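Home | Food Detectives | Games | Grown-ups

Why is the healthy cereal always on the top shelf?

Some cereal boxes have a cartoon on the front. Others have a picture of wheat, looking serious.

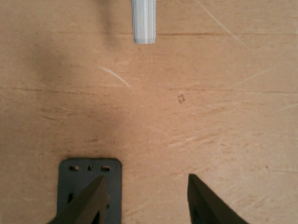 Image: Georgiou / Steltia

Shops choose who sits where. Sugary cereals often get the shelf at kid height. What luck! 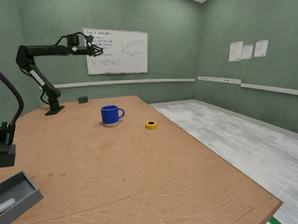
Next, turn the box around. The sugar number lives on the side, in tiny print, where it hopes to be left alone.
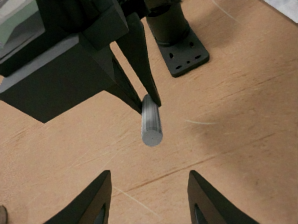 Say a box has 20 grams of sugar in every 100. That's one-fifth sugar. 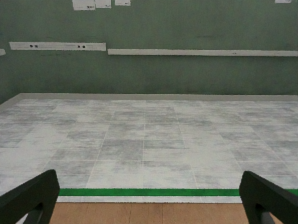 The cartoon tiger won't mention it. He's busy surfing.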